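The bread I could not buy in Umstead

When I moved to Umstead for my husband's work, I prepared myself for many things. I read about the winters, I practiced driving on the other side in my cousin's car, I learned the names of the insurance papers. I did not prepare for bread. In my family bread is a thing that is simply in the house, like water, and you only think of it when it is finished.

In the first week I went to the big supermarket by the highway and stood in the bread aisle for a long time. The loaves were all soft. I pressed one with my thumb, and the thumb went in almost to the middle, and the loaf did not come back. I bought it anyway. My husband ate it with peanut butter and said it was fine, but he is a person who says everything is fine, including a broken tooth.

I come from a town where the rye bread is dark and sour and a little wet inside. You buy it by the half or the quarter, and the woman cuts it with a machine or with a long knife, depending on her mood. On the first day you eat it with butter only. On the third day it needs something stronger, cheese or herring. After the fifth day it goes into soup. My grandmother kept hers in a cloth bag on a nail behind the kitchen door, and I can still remember the smell of that bag better than I can remember her voice, which makes me a little ashamed.

So, in November, I began to bake. I would like to write down how it went, because when I was searching for help I found mostly people who are already very good at it, and I wanted to read somebody who was bad at it for some time.

The starter

A sour rye needs a starter, which is flour and water that you leave alone until it becomes alive. All the instructions make this sound easy. Mine took 11 days. On the second day it made many bubbles and I was very proud, and I sent a message to my sister with three photos. On the fourth day it was flat and smelled like nail polish. My sister wrote back, "Is it supposed to do this?" and I did not answer her until the evening.

Later I learned that the early bubbles are from the wrong bacteria, and they die when the mixture becomes sour, and then you must wait for the right ones. I had thrown away the first jar already. With the second jar I was more patient, or perhaps only more tired. I fed it in the morning and at night with whole rye flour and water from the kettle that had become lukewarm. I kept it on top of the refrigerator, where there is a small warmth at the back. One morning it had climbed out of the jar and was sitting on the lid. I called it Kirkusa, from a character in a children's story my mother told us, who could never stay inside the house. The name has no meaning in English and I think not much meaning in my own language either.

The flour

In the supermarket there was one kind of rye flour, in a small bag, and it was expensive for what it was. For a rye bread you need a lot. I used the small bags for the first four loaves, and then I met Ravindran Joseph at the library, where he was returning a book about pickles that I had been waiting for. We started to talk. He bakes too, mostly wheat, and he told me about a mill shop on the road to Beltberg where they sell flour from big bins with a scoop. You bring your own bag if you want.

I went there on the bus, which was a mistake, because I bought 12 pounds of flour and then it rained. But the flour was very good. It was gray and rough and smelled of grass. The man in the shop asked me what I was making, and when I said rye, all rye, no wheat, he made a face like I had told him that I was going to swim to Beltberg next time. "It won't rise much," he said. I told him that it is not supposed to rise much. He gave me a paper with a recipe for a light rye with molasses. I have it still. I have not made it. 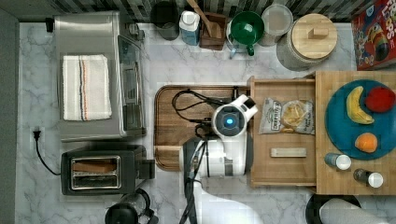 My first real loaf was a brick. I am not using the word as a joke -- my husband put it on the bathroom scale to see. The crust had a crack all the way along one side and the inside was like clay, and when I cut it the knife came out gray and sticky. I did not know yet that you must leave a rye bread for a full day before you cut it, wrapped in a cloth. I cut it after one hour, because the kitchen smelled so good and I was hungry. In those weeks we still ate mostly the bread from the store. A slice of brown bread in the toaster, like in the photo, was my idea of a compromise: when store bread is toasted it becomes at least a little firm, and with enough salted butter one can believe in it for two or three bites. I used to eat it standing up and reading about hydration.

What I changed

I will not give a full recipe here because I am still changing it, but these are the corrections that made the most difference for me.

I started to weigh the water. Before this I used a cup, and I think that I never filled the cup the same way twice. For my tin I now use 618 grams of flour in total, counting also the flour in the starter. It looks like a very scientific number. In truth it is only what was left in a bag one evening when I had already started, and the loaf came out so well that I have been afraid to make it round.

I stopped kneading. I had been kneading the dough as one does with wheat, for a long time, with my sleeves rolled up, and it stuck to me up to the elbows. Rye does not have the same kind of gluten and it gets nothing from all this effort. Now I mix it with a strong spoon until there is no dry flour, and then I press it into the tin with a wet hand. It takes less time than washing the bowl.

I made the oven hotter in the beginning and colder later. The first part is as hot as my oven goes, then I turn it down, and the bread stays there for more than an hour. I was always taking it out too early because the top was dark and I got scared. A dark top is good. My grandmother's bread was nearly black on top, and we fought about who would get the end piece.

And I wait. This is still difficult. I wrap the loaf in a cotton cloth when it has cooled and put it in the cupboard with the plates, and I do not look at it until the next day. My husband has asked me if I want him to hide it.

The loaf for De Haan

There is a small café here called De Haan, and it was the first place in Umstead where they knew what I wanted to drink before I said it. The owner asked me once what I miss the most from home and I said bread without thinking, and then I was embarrassed because of course I should have said my mother. She laughed and told me to bring her some when I made one that I liked.

This took me until the end of winter. I baked 2 loaves that week, so that I could cut one and be sure about the inside before I gave away the other. I carried it to the café in a cloth, feeling like a child with a school project. She cut it behind the counter, very thin, which is correct, and ate a piece with nothing on it. She chewed for a long time. Then she said, "That is a serious bread."

I was not sure if it was a compliment. In English I still often cannot hear this. I asked my husband at home and he said that it was fine. But she took a second piece, and she asked if it can be sliced and frozen, and two weeks later there was an open sandwich on the board with egg and pickled cucumber on "dark rye from a neighbor." I bake one loaf for her now when I bake for us. She pays me in coffee, and sometimes in lemons, because her brother sends her boxes of them and she can't use them all.

Some smaller notes, for those who asked

Several people wrote to me under the last post about keeping the starter when you travel. We were away for almost three weeks in spring and I left Kirkusa in the refrigerator, in a clean jar with the lid not completely closed. When we came back there was dark liquid on top and it smelled very strongly. I poured off the liquid, took one spoon from the bottom, and fed it for three days. It was working again by then. I also dried some on baking paper and broke it into flakes, which are in an envelope in my desk. I have not tested if they are alive.

Caraway: my mother puts it in, my aunt does not, and they have stopped discussing it. I put it in every second loaf.

About the tin, I use a long narrow one that I bought second-hand, and I grease it with butter and then shake some coarse rye flour in it. Oil did not work for me. The bread stuck in the two corners, and I had to dig it out with a spoon handle and we ate the corners first.

Ravindran has promised me some of his wheat starter, and he would like some of mine, so next month we will make an exchange on the steps of the library. He says that his is eight years old and has a very mild character. I have warned him about the lid.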